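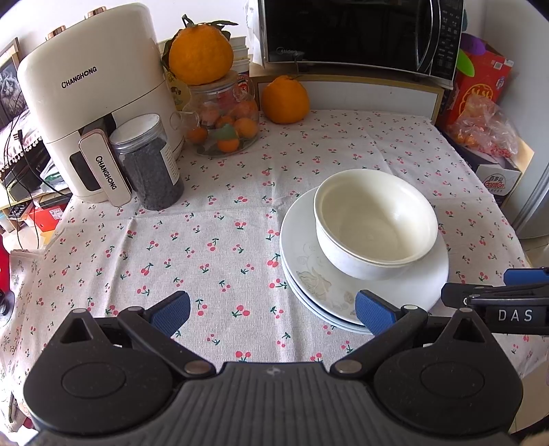 手持夹爪套件试用汇报 讲稿备注

时长按半小时准备，提问另算。第三、第四部分可以压缩，第六部分的价格和合同条款不要跳。

一、开场

大家下午好。今天讲的是我们对 Plirkia 手持夹爪套件的试用情况。套件由 Geddes 代理，试用从签收那天算起，到十一月初结束。中间有几天在等一条线缆，那几天没有录制。

先交代我们是谁。我们是 Narar 的家务操作组，做的是桌面收拾这一类任务：把碗叠好，把盘子挪开，把水果放回容器。模型训练在自己的机房，数据过去靠遥操作臂来录。遥操作的好处是动作和真机一致，坏处是臂搬不进普通人家的厨房，每换一个地方就要重新固定底座、重新标定，一天下来能录的时间很短。所以今年我们开始看手持方案。

需要讲明的一点：试用是付费的，Plirkia 没有看过这份讲稿。Geddes 的 Hermenegildo Nava 看过其中关于交货周期的那一页，改了一处日期算法，别的没动。

（如果台下有做遥操作的同事，这里停一下，问问他们用的是什么臂，后面对比会用到。）

二、套件里有什么

一套包括左右两只手持夹爪、充电座、主机盒、线缆、一个手提箱，另外附一年的处理软件授权。软件叫 Hurkari，单独卖，套件里带的是基础版。

夹爪是黑色和深灰色的外壳，两侧各一块圆角的宽板，中间有带棱的壳体。连杆从中间的转轴向外张开，末端是指垫，蓝色，表面有纹理，黑边。指垫可以拆换，备件两对一包。

单只夹爪大约 640 克。这个重量第一次拿起来的人都说能接受，录到下午就不这么说了。后面讲人员安排的时候会回到这一点。

开合靠手指扣动扳机，开口宽度由编码器记录。相机朝前，镜头是广角的，画面下方始终能看到自己的两个指垫。另一只手拿的夹爪也常常从边上进到画面里来。这对我们有用，双手任务里模型可以直接看到另一只手在什么位置。

主机盒负责供电、同步和存盘。放在腰包里背着，线从袖子外面走。线的长度对身高较高的人偏短，Hafþór Hallgrímsson 弯腰去拿矮柜里的东西时扯掉过两次接头，后来改用了 Geddes 补发的长线。前面说的等线缆就是在等这一条。

三、为什么选厨房餐桌做测试

翻回开头那张图，留在屏幕上讲这一段。

测试地点的要求只写了一条：录制之前不做布置。桌布上有什么花纹就是什么花纹，折痕不熨，台面上的东西不收。图里的桌布是浅灰米色底，印满红色的小樱桃，折痕很长，从前到后贯穿过去。我们实验室的桌面是纯色的，模型在那里学到的抓取点，换到这种花桌布上会漂，尤其是抓小件的时候。

白盘白碗也是有意留在任务表里的。盘子是白色的，最上面那只有一圈很淡的灰米色玫瑰纹，只在左边和下边能看清。一叠盘子从正上方看，边缘彼此很接近，模型容易把整叠当成一只厚盘子。碗是套着放的，两道碗口挨在一起。我们最早那版策略去抓套碗，十有八九把两只一起提起来。

再看玻璃。那只圆玻璃壶，弧形玻璃把手，木盖，里面是小橘子，盖子上面还搁着一个很大的橘子，带梗带叶子。深度相机在这种东西上基本给不出能用的数据，Plirkia 的套件不带深度，全靠彩色图像和位姿，所以在玻璃上反而没有多出来的坏点要处理。这不算它的优势，只是少了一道清洗。

后面的家电也说一下。空气炸锅在左边，微波炉在后上方，右边是冰箱一类的大件。这些都不在任务里，但它们对定位有帮助。Plirkia 的定位靠视觉加惯性，背景里有稳定的大件和清楚的边缘，轨迹就稳。面对一面白墙录制，轨迹就差。Maham Mengal 在另一户试过，餐桌靠着整面白墙，那一户的废弃率是各户里最高的。

广角的畸变也顺便讲。夹爪左前方那个装着深色东西的透明罐子，看起来往左斜，这是镜头视角弯曲带来的。训练前要不要去畸变，我们两种都做了，结果放在第五部分。

四、录制流程

每一段只做一个动作目标，例如“把上面那只碗放到盘子旁边”。录制人员开始前对着校准板举一下夹爪，听到提示音再动。动作做完以后松开指垫，退回到胸前，按侧键结束。

流程里有三件事是吃过亏以后才写进去的。

第一，起始姿态。最初没有规定，有人从桌面正上方开始，有人从身侧开始。Hurkari 对起始几帧的要求比较高，如果一开始画面里大部分是自己的衣服，后面整段都可能对不上。现在规定两只夹爪都举到桌面上方，指垫张开，停一停再开始。

第二，速度。人手比机械臂快得多。录的人不提醒就会越来越快，到后来那种速度真机根本跟不上，重定向之后关节限速全部触发。我们在主机盒上设了速度上限提示，超过就震一下。提示可以关，我们没有关，录制人员意见很大。

第三，休息。前面说的重量问题在这里。单手录还好，双手同时举着，手腕和前臂很快发酸，动作开始变形，放碗的时候会磕。现在的排法是录一组歇一组，两个人轮换。Necati Sarıgül 负责排班，他把每个人的手部不适也记下来了，表在附件里，有兴趣的可以会后找他要。

还有一件小事。指垫的纹理在抓瓷器时够用，抓塑料袋不行。桌面旁边有时会有揉皱的透明塑料袋，里面装着东西，我们试着把它列进任务表，指垫捏住袋口，一提就滑。后来把袋子类任务全部撤了。Plirkia 说有一款软一点的指垫在打样，试用期内没有寄到，所以今天不评价。

五、结果

总共录了 1222 段。其中 135 段在导入时被 Hurkari 判为轨迹丢失，直接废弃，没有再抢救。合同里的验收线是 1000 段有效，过线了。

废弃的原因我们自己又看了一遍，主要是下面几种情况：

镜头离桌面太近，画面被花纹填满，运动又快。
对着白墙，能跟踪的特征太少。
线缆接头松动，惯性数据中断。换长线以后这一类基本没有再出现。
手或袖子挡住镜头。

第一种情况让我们有点意外。花桌布纹理丰富，按理说对跟踪有利，但是图案重复得厉害，一个樱桃和另一个樱桃长得差不多，贴近了以后会匹配错。拉开一点距离，把桌边或者后面的家电带进来，就正常了。我们给录制人员的说法是“别把脸埋进桌布里”，比讲原理好懂。

Plirkia 的工程支持看过几段错误匹配的数据，承认这是已知问题，说下一版固件会改。没有给日期。

去畸变这一项。两种做法训练出来的策略，在真机上成功与否相差不大，去畸变的那一版在画面边缘抓取时略好，代价是裁掉了一部分视野，另一只夹爪露出来的机会变少，双手任务反而受影响。我们最后单手任务用去畸变的，双手任务用原图。这个结论只对我们的任务表成立，各位不要直接搬。

真机迁移这一项要讲得保守一些。我们的臂末端装的是自己的平行夹爪，指垫换成了和套件同一款，尺寸对齐以后，叠盘子和移盘子的策略能用。套碗分离有进步，能只提起上面一只，但放下的位置不稳定，有时碰到下面的盘子。拿大橘子的任务没有做成。带叶子的那种，叶子会伸到指垫之间，人会下意识转一下手腕躲开，我们的臂转不出那个角度。

（这里放视频，声音关掉。第二段视频里臂停了很久，那是安全员按了暂停，和策略没有关系，要提前说。）

有人会问和遥操作数据比怎么样。同样的任务，遥操作数据训练出来的策略动作更平顺，但是换一张桌子就掉得厉害。手持数据动作毛糙一些，换桌子掉得少。我们没有做严格的等量对比，两边的录制人员也不一样，所以今天没有放数字图表。

六、软件、服务和价格

Hurkari 基础版能做的事：导入、同步、轨迹重建、按段打标签、导出。导出格式够用，我们写了一个小脚本转成内部格式，半天写完。

基础版不能做的事：批量重新打标签，多人同时审核，自定义废弃条件。自定义废弃条件对我们很重要，现在它判废的理由只给一个代码，说明书里有对照表，但是有两个代码在表里查不到。问了支持，隔天收到回复，态度没有问题，就是慢。

高级版的报价我们拿到了，按席位和年份收，具体数字签过保密，台上不讲。需要的同事直接找 Geddes 询价，提 Narar 没有折扣，问过了。

隐私这一块要多说几句。进别人家里录，画面里什么都有：墙上挂的画，柜子上的红盒子，包装上的字，家电的品牌。广角镜头看得比人以为的多。图里空气炸锅上的 CHANGHONG，微波炉门上的 Midea，都能读出来。这些牌子本身没什么要紧，可是同一个镜头也会读到快递单、药盒和小孩的奖状。Plirkia 提供云端打码服务，数据要先传出去再打码，我们法务没有同意。现在是在本地自己打码，用的是组里原有的工具，每户录完以后住户有权看一遍再签字。

住户签字这一步耽误的时间超出预期。有一户看完以后要求整段删除客厅方向的画面，我们照做了，那一户剩下的数据不多。建议各位在录之前就带住户看一遍样例画面，让他们知道镜头能看到多宽，哪些东西想先收起来由他们自己决定。

硬件保修是一年，指垫不在保修里。我们的指垫磨损主要在黑边，纹理面还好。充电座有一个触点接触不良，寄回换新，来回用了一周多，期间只能单手录。Geddes 手上没有备用机可借，这一条我写进了反馈，Hermenegildo Nava 回复说明年考虑。我的建议是如果项目赶时间，至少多买一只夹爪备着。

交货周期按下单后工作日计算，从付款到账那天开始，从合同签字那天算是错的，我们自己就弄错过，初稿也是这么写的。

七、给准备采购的同事

如果任务以桌面为主，物件是碗盘、瓶罐、水果这类硬的或者半硬的东西，要去很多不同的家里录，这套东西可以买。

如果要抓袋子、毛巾、细线，先等软指垫出来，自己拿到手试过再决定。

如果场地主要是白墙空房间，先借一套试录半天，重点看轨迹丢失的情况。没有条件借，就请 Geddes 的人带着机器来现场演示，他们愿意来，但要提前两周约。

如果真机末端和它的指垫尺寸差得多，先把换指垫的成本算进去。我们当时没有算，后来加工了一副转接件，Narayanan Kamath 画的图，改了三版才装得上。图纸可以分享，装在别的夹爪上能不能用不保证。

人员方面，至少准备两个人轮换。招录制人员的时候说清楚要长时间举着东西，别只写“简单家务动作”。有一位第一天录完就没有再来，我们理解。

八、还没有解决的

一个是双手同步。两只夹爪的时间戳偶尔差出一点，对移盘子没有影响，对一手扶碗一手拿碗的动作有影响。怀疑和主机盒的温度有关系，还没有证实，盒子背在腰包里确实会热。

一个是力。套件没有力传感，只有开口宽度。人拿瓷碗时用多大劲，数据里看不出来。我们现在靠真机一侧限力，凑合。Plirkia 路线图上有带触觉的指垫，没有报价。

一个是标签语言。住户和录制人员说的是“那个小碗”“橘子底下那个”，标注人员写的是规范名称，两套说法训练时混着用，效果说不好。Maham Mengal 在整理一份对照，预计下个阶段用得上。

九、提问环节准备

可能会问能不能自己做一套。能，我们也做过一只，结构不难，难在同步和定位，最后花的人力比买贵。图纸不打算公开，里面有一半是错的。

可能会问数据能不能公开。住户授权只覆盖内部训练，不能公开。演示用的画面另外签过，就是今天放的这些。

可能会问续不续约。组里倾向续 Hurkari 基础版，硬件再加一只夹爪，高级版暂不考虑。预算还没有批。

可能会问画面里另一只夹爪要不要遮掉。我们没有遮。遮掉的版本训过一次，双手任务变差，之后就没有再试。

会后机器放在讲台左侧的桌子上，可以上手，拿之前请先把线夹扣在衣服上。讲台附近只有一个插座，别拔充电座。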